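How New Students Find Out About Admission Requirements: A Project Report

Department of Education Studies, Sandetti College
November 2020
9 min read
14 shares | 21 comments

When we began this project in June, we thought it would be a fairly simple matter of asking first-year students where they had learned about their entry requirements. It grew on us, as projects do, and we are grateful to every student who filled in our form (some of them wrote whole extra pages on the back, which we read with great pleasure).

Background

Sandetti College takes applications through an online portal called Trollura. An applicant creates a profile, enters exam results, uploads a certificate and picks a first and second choice of course. Students who come in directly to the second year, mostly from the Karabulut diploma program, use the same portal but fill in a separate form with its own closing date. The two forms look very much alike on the opening page — and a good deal of what follows in this report comes back to that.

Method

We gave out 268 paper forms at the main campus and at the Gokonholm annex. The questions covered where a student first heard that applications were open, whether they had read the full list of required subjects before applying, and whether they had to correct anything afterward. We also held 14 longer conversations, most of them over tea, and took notes by hand. 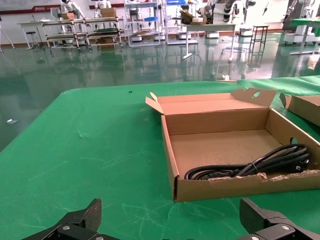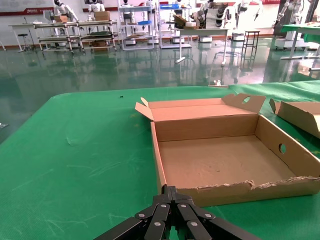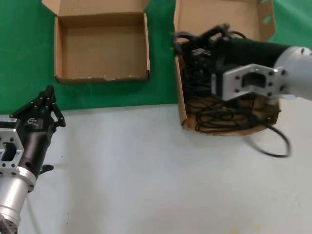 Open cardboard boxes and green table covering.

Results

Most students first heard about the opening date from a friend or an older brother or sister. The college website came second, and the notice board outside the registry came a long way behind. Some 69 students told us they had needed to correct their application, and the usual trouble was a missing subject or a certificate uploaded in the wrong place.

The diploma students had the hardest time of it. Several had started the first-year form by mistake and only noticed at the payment page. One told us she had paid for both, and was still waiting to hear about her money when we spoke to her.

Recommendations

We would like the two forms to have clearly different names, and we would dearly like the subject list to appear before the payment page. A printed copy at Gokonholm would help too, as the connection there is slow in the afternoons and many people apply from their phones. We also suggest that closing dates for both forms be posted side by side.

We did not speak to anyone who applied and was turned down, and we are sorry about that, for their answers may well have been different from the ones we collected. Another group could take this up next year, and they are very welcome to our form and our notes.

Contact the department office | © 2020 Sandetti College | Back to top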